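1/16/24

I've been meaning to write up the camera ablation since August, and Réka Lakatos asked for it again last week, so I'm putting it here where she can find it.

The question was simple. Our policy takes two views, one from a fixed camera looking at the whole table and one from close to the gripper. Everyone in our group had assumed the close view did most of the work. I wanted to know how much worse things got if you took one away.

I ran it all in Zullell, our simulator, with the usual round table and a handful of objects on it. The base set is 400 demonstrations. I trained 4 versions of the policy: both views, fixed only, close only, and both views with one dropped at random during training.
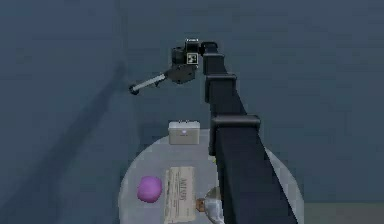 Each version got 20 trials per task, with the object positions shuffled between trials. I kept the seeds the same across versions so the layouts match, which I didn't do the first time and had to go back and fix.

The fixed view alone did better than I expected. It lost a few grasps at the very end, mostly by stopping short. The close view alone was poor. When the gripper points away from the objects it has almost nothing to go on, and the policy tends to drift until something comes into sight. Often nothing does, and the trial times out.

The random dropout version came out level with the plain two-view one. It also coped when I cut the close view halfway through a trial, so that is what we use now in Macaraeg.

A close view can be as bare as a stretch of blurred blue with a dark shape low down on the right, and I think we should have looked at more of the raw input before arguing over network sizes. 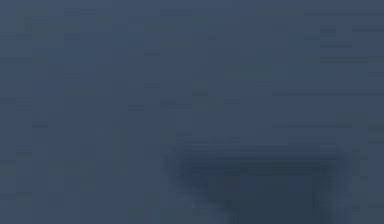
## Still to do

- Rerun close only with a longer history. It currently sees 2 steps.
- Try the same split on the Lurnetti tasks.
- Ask Réka whether the Rurken data has the fixed view saved at full size.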